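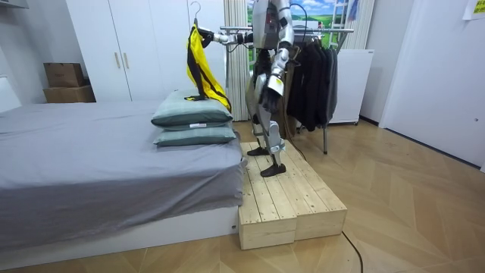 The bus let Siiri Strazds off at the bottom of Cukulow hill at six in the morning, and she ran the whole way up with her bag banging on her hip, because it was the first day of the cherry fair and she had waited eleven months for it!

She could smell the sugar from the bend in the road. The big copper pots were already going in the square, and the Breris family (all of them, down to the baby in its basket) were stoning cherries into tin tubs and singing something with a lot of verses. Strings of paper flags hung from the bakery to the town hall and back again. It was July, the sky was pink, and she thought there could not be a better place to be standing anywhere in the world.

"You're late," said Aušra Kütt, who was eighty and had been up since three.

"I'm early! You said seven."

"I said seven to everybody else."

Aušra ran the pie table. She had run it since before the bridge was built, and she ran it the way some people run a ship. There were 400 pies to bake before the noon bell, in two brick ovens that had tempers of their own, and this year, for the first time, she had asked Siiri to do the crusts. Siiri had read the letter standing up in her kitchen in Zumau, and then sitting down, and then out loud to the cat.

"Butter's in the well," Aušra said. "Wash your hands. Cold water. Colder than you like."

So Siiri hauled up the butter, hand over hand, and it came out of the dark wrapped in wet cloth and hard as a brick, and she laughed out loud at the weight of it. She cut it into the flour with two knives. She had practiced all winter on a board the size of a tray, and now she had a whole door laid across trestles, floured white from end to end, and it was glorious. She rolled and folded and turned and rolled again. Her sleeves slid down and she shoved them up with her chin.

By nine she had found the beat of it. By ten people had begun to gather at the rope just to watch the ovens, and a boy asked her whether the dough was alive, and she told him to come and poke it and see. He poked it. He was not sure. He poked it again to be on the safe side.

"Stop feeding the crowd ideas," said Aušra, but she was smiling down into the cherries when she said it.
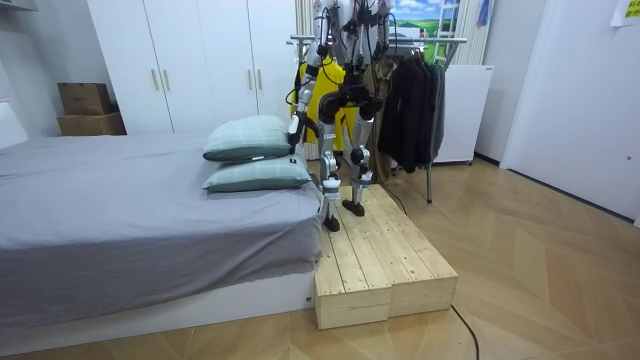

## The left-hand oven

It was a little past ten when the left-hand oven went out.

There was a thump, and a puff of soot rolled across the front row of pies, and then the bricks began to tick as they cooled. Old Paulauskas came across from the cider stall and put his whole head in the door. When he took it out again he was gray to the collar.

"Bird's nest," he said. "Down the flue. Nothing living in it, thank goodness."

"How long?" said Aušra.

"An hour to clear. Another to heat."

Siiri looked at the trestles. There were 70 pies waiting, crimped and glazed and ready to go, and more filling bubbling in the pots behind her, and the sun was climbing over the town hall roof. Butter does not care for sun. She could see the edges starting to shine.

What she felt then surprised her. It was the same thing she had felt on the hill that morning, that lovely fizzing in the chest, only bigger.

"Who has an oven?" she shouted. She had climbed up on a flour bin to do it. "Who lives on the square and has an oven?"

There was a silence, and then a hand went up by the fountain. Then one by the post office. Then the Breris grandmother stood, wiping her fingers, and said hers was small but it was fierce.

They ran the pies out in pairs. Children ran, the postman ran, two cousins who had not spoken since a wedding ran side by side with a tray between them and had to talk to get it through the gate. Windows went up all around the square. Every kitchen had its own heat and its own habits, so the pies came back pale, or gold, or very nearly black, with crooked vents and once with a bite already gone, and Siiri stood at the table and set each of them down like a crown.

The noon bell rang while she was still wiping juice off her elbows.

"That's the worst-matched table I ever laid," said Aušra. She walked the length of it, slowly, with her hands behind her back. At the far end she stopped and broke the corner off one of the dark ones and ate it.

"Well?" said Siiri.

Aušra chewed. She took another piece, a larger one.

"Fierce," she said, and went to untie the rope.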